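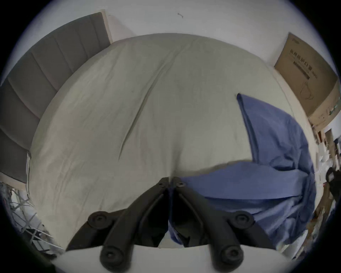

Callomlow, Sep 12, 2018

Home – Minutes – Guest Rooms – Linen – Contact

Reading time: 2 minutes

Minutes of the Callomlow House guest room meeting

We met in the downstairs sitting room, and Lok-yiu Peng kindly took the chair and also brought the tea, for which everyone was grateful. The minutes of the last meeting were read and agreed, with one small correction to the spelling of Sturkent.

1. The large bedroom

Most of the evening went on this room, and I think we were all glad to give it the time. The pale gray-green fitted sheet was much liked, and it was felt to sit very nicely with the gray headboard and the plain white wall. There was a good long talk about creases. One diagonal crease runs a fair way down the sheet, and there is some puckering near the edge of the mattress, toward the headboard end of things on the left. Lok-yiu said she would rather see a soft bed than a stiff one – she grew up in a house where even the pillowcases were starched – but agreed that guests do notice a crease when they first come in.

Agreed: sheets for this room to be folded along the seams and put away flat, and smoothed from the middle outward when the bed is made. Lok-yiu will show anyone who would like to learn.

2. The headboard

The upright channels gather dust along the stitching, as those of us who have cleaned it know very well. Agreed to go over it with the soft brush every 2 weeks, working from the top down, and to finish along the edges.

3. Wall and wire rack

A small dark mark on the wall above the bed was mentioned. Opinions differed on whether it is a hook or a scuff, and the question was left, quite cheerfully, for whoever is next up there with a cloth. The white wire rack beside the bed is to stay where it is for now. A request to move it to the landing was heard and may come back in October.

4. Linen order

The Bukhari quote for new sheets was compared with the one from Fillena. We preferred Fillena for the feel of the cloth, and agreed to order 6 fitted sheets in the same shade or as near as they can manage. The order will go under our usual account, number 3352.

5. Any other business

Thanks were given to everyone who helped with the airing of blankets. The meeting ran over by 30 minutes, mostly very pleasantly.

Recent items
Notes on storing winter blankets
Sturkent laundry: new collection times
Guest room cleaning list
Minutes of the kitchen meeting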